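Trirkus Training Control Cabinet

The Trirkus is a full-size control cabinet for teaching panel wiring and fault finding. It comes wired and tested, with a light grey door and the parts students meet in ordinary plant work: indicator lights, a touchscreen, a rotary selector switch and yellow and red terminal sockets on the door, so test leads can be plugged in from the front.

The power supply module sits near the top of the back panel, with its wiring dropping down from it. Door labels are blank on delivery unless you send us your text with the order.

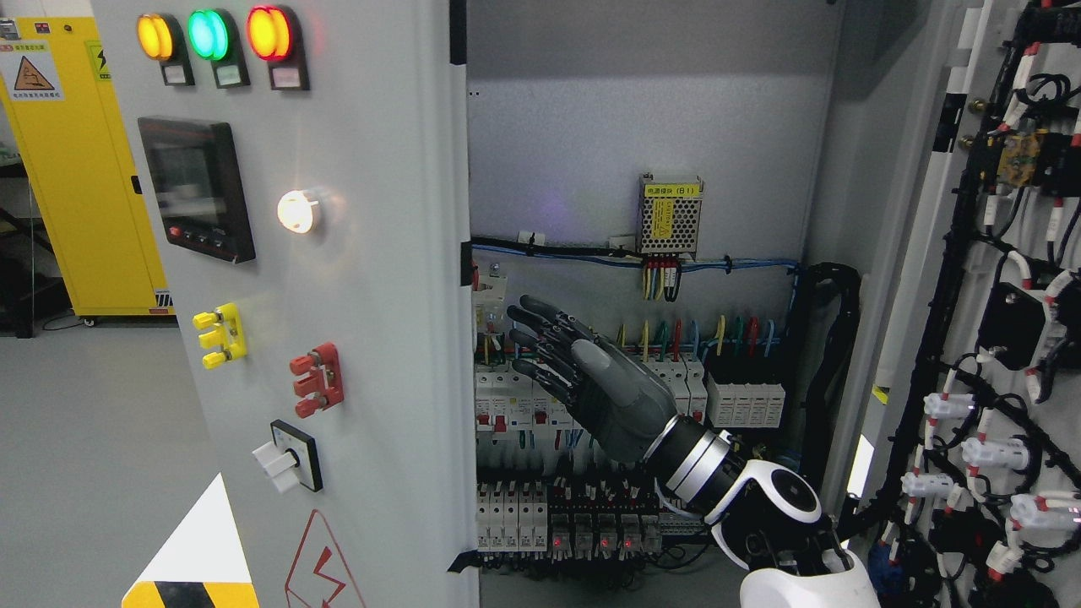

Cabinets are built to order at Munteanu and tested before they leave the shop. The standard size is 800 mm wide. A 1000 mm version is available for schools that want room for a second row of terminals — the door layout stays the same.

Each cabinet ships with 2 door keys, a wiring diagram and a workbook by Aranka Vörös with 116 practice tasks. Replacement lamps and sockets are sold separately under the Gadik name.

Isolate the supply before working inside the compartment. For prices and lead times, contact Sorcha Laing in sales. Orders received by noon on Tuesday are confirmed the same week.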